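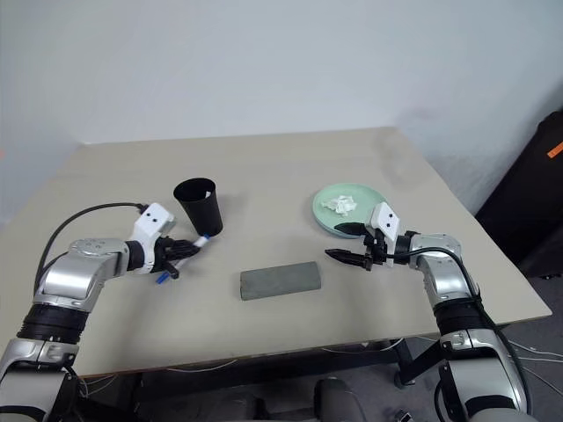
Cup, marker, grey block and plate on the table.

How to clear a shared work table at the end of a session

Filed under: Room basics, Havura workroom guides

A work table used by several people through the day collects the same few things over and over. Pens and markers get left where they were last used, a plate comes in with morning tea and stays, tissues and paper towel end up on the plate or beside it, and the sponge or eraser drifts into the middle. None of it takes long to deal with. The trouble starts when it is left for a couple of days and the next group works around it.

This page covers a light-coloured table with a cup for pens, a plate or two and a block of some kind for wiping. The same order works on a kitchen bench or a home desk.

What you need

A cup or tumbler for the pens, wider at the top than at the base if you have one
A bin, or a paper bag if the bin is in another room
Two cloths, one damp and one dry
A spray bottle with plain water and a small squirt of dishwashing liquid
Methylated spirits for marker stains
Scrap paper for testing markers

Paper towel will do in place of the cloths, but it leaves lint on a pale top.

Before you start

Move chairs back so you can reach the far edge without leaning on anything. If the table is against a wall, don't pull it out for a daily clear. Once a month is often enough for the strip behind it.

If a laptop or anything else with a cord is on the table, lift the cord off the top before you wipe. Leave notes and drawings in a single pile on a chair. Sorting other people's papers is a separate job and it should not be done at the end of the day by whoever happens to be wiping the table.

Step 1. Rubbish first

Pick up tissues, wrappers and scraps before touching anything else. Used tissues go straight in the bin. Look for small torn bits as well, as tissue sheds and the scraps smear into the surface once the cloth is damp.

If the rubbish is already sitting on a plate, carry the plate to the bin and tip it. Check that there isn't a teaspoon in it. At the Dramville room we lost most of a cutlery set this way over one summer and found two of the spoons in the compost.

Bring the plate back only if it is clean. Otherwise it goes to the sink and stays there. If plates have been stacked, separate them and look at the one underneath, which often has crumbs or a ring of sauce on it.

Step 2. Put the pens and markers away

Take each marker and check the cap. Push until it clicks. A cap that is resting on the barrel will look closed and the tip will be dry by the morning.

Try any doubtful marker on scrap paper. If the line is pale, store that marker tip down overnight and try it again. If it is still pale the next day, throw it out. Putting a dead marker back in the cup means the next person will do the same test and put it back again, and so on until somebody gets cross.

Hold the marker by the middle, bring it over the opening and lower it in.

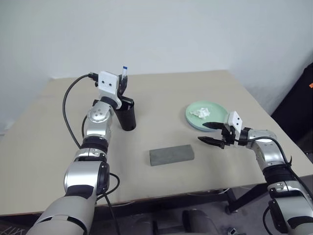 Don't drop it from a height. A tall cup with only a pen or two in it is easy to knock over, and a cap that hits the bottom hard can crack. Once there are a few in there the weight settles it.

Double-ended markers need a bit of thought. Whichever end goes down gets more ink, so if one tip is used more than the other, put that one at the bottom. Ordinary whiteboard markers are best stored flat, but flat storage needs a tray, and trays fill up with paper clips and dead batteries. We gave up on trays. A cup is fine for markers that are used every day.

Keep the cup for pens. Scissors make it top-heavy, and rulers stop you seeing what else is in there. If bits of paper or sticky notes have fallen inside, tip the whole lot out, shake the cup over the bin and refill it.

Which cup to use

Any tumbler that stands steady will do. Dark cups hide ink marks well, but it is harder to see a short pencil or a loose cap at the bottom, so tip them out now and then. We buy plain ones from Sekine, item 897 in their catalogue, mostly for the reason that they fit in the dish rack. If you are using an old drinking cup, put a strip of tape on it so it doesn't go back to the kitchen and get used for water.

Wash the pen cup when you notice a dark ring on your fingers. Warm water and dishwashing liquid is enough. Let it dry upside down before the pens go back.

Step 3. Deal with the block

Foam blocks, sponges and board erasers can look very much alike on a table, particularly the grey ones. Work out which one you have before you use it. Squeeze it lightly. A sponge gives all the way through. A board eraser usually has a firm back and a softer face, and some have a felt layer that peels away in strips.

A dry eraser stays dry. Bang it gently against the inside of the bin, or outside against a post, until no more dust comes off. Never use it on the table. The dust from a week of whiteboard work will leave a grey smear on a beige or white surface and you will be scrubbing for longer than the rest of the job put together.

A sponge can be rinsed, squeezed and used for the wipe in Step 4. When you have finished, stand it on its long edge at the sink so the air gets to both sides. A wet sponge left flat on the table overnight leaves a dull patch.

If you can't tell what it is, write on it. We now mark ours with a laundry pen, B for board and T for table.

Step 4. Wipe the table

Move the cup, plate and block to one end. Spray the damp cloth, not the table, and wipe from the far edge towards you in long strokes that overlap. When you reach the near edge, catch the crumbs in your hand or in the cloth. Don't push them onto the floor unless you are sweeping next.

Now shift everything to the clean end and do the other half. Dry it with the second cloth straight away. Pale tops show streaks when the afternoon sun comes in low and most of those streaks are detergent left to dry on its own.

For marker on the table, try these in order:

Dry cloth, if the mark is fresh whiteboard ink
Damp cloth with a drop of dishwashing liquid
Metho on the corner of a cloth, dabbed and wiped off with water

Test metho on the underside first if you don't know how the top is finished. Open a window, keep it well away from the stove, and put the cap back on the bottle before you start rubbing. If you are making up a bottle of diluted metho, we use 100 mL of metho to 200 mL of water and write what it is on the label. It is weaker than straight metho and takes a second go on old permanent marker.

Wipe the wall behind the table if there are splashes on it. Use a nearly dry cloth and a light hand. Painted walls go shiny where they have been rubbed, and the shiny patch is more obvious than the splash was.

Step 5. Put back what stays

Decide what lives on the table and keep it to that. Ours has the pen cup, the block and a clean plate for biscuits. Everything else gets carried in and carried out.

Stand the cup on the left, back from the front edge but not pushed against the wall. Right-handers complain about this for a week and then stop. The plate goes across from it on the other side, so that anyone reaching for a pen isn't reaching over food. The block sits near the front where it can be grabbed.
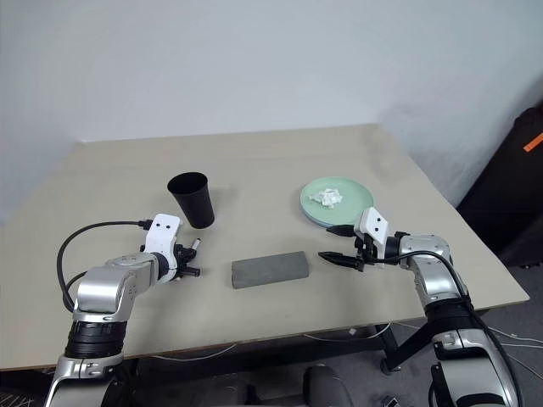 One reader wrote in to say that the plate should not live on the table at all. In her office at Lavoie they kept a nice green one out for biscuits, and within days it was holding tissues, tea bags and the foil from someone's tablets, because a plate in the middle of a room reads as a small bin. They moved it to a shelf next to the kettle and the problem stopped. She also keeps a proper bin under each table, and reckons this did more than any sign.

That is a fair point about the bin. If yours is further away than the next room, get another one before you bother with the rest of this page. On the plate we have stayed as we are, but if you find tissues on it every afternoon, try the shelf.

Common problems

The cup keeps falling over. Check for long rulers or heavy scissors first. If it still tips, drop a few clean pebbles or large washers in the bottom, or swap it for one with a broader base.

Markers keep disappearing. They are in people's bags. Buy the cheap ones.

The table feels sticky after wiping. There is too much detergent in the bottle. Go over it with a cloth rinsed in plain water, then dry it, and make the next bottle weaker.

Tissue lint all over the surface. Let it dry completely and sweep it off with a dry cloth. Wetting it again makes it roll into little worms.

The plate has a tissue stuck to it. Soak it in warm water for 2 minutes and the paper will slide off. Scraping it with a fingernail takes longer and blocks the plughole.

Monthly extras

Empty the pen cup and bin anything that doesn't write. Replace the sponge. Pull the table out and vacuum behind it - wear old clothes for this. Check the table legs for wobble while it is away from the wall, and tighten whatever is loose with the right size key. The keys for the Dramville tables are on the hook inside the broom cupboard.

Last updated in February. The next guide in this set covers whiteboards and how to get old permanent marker off them.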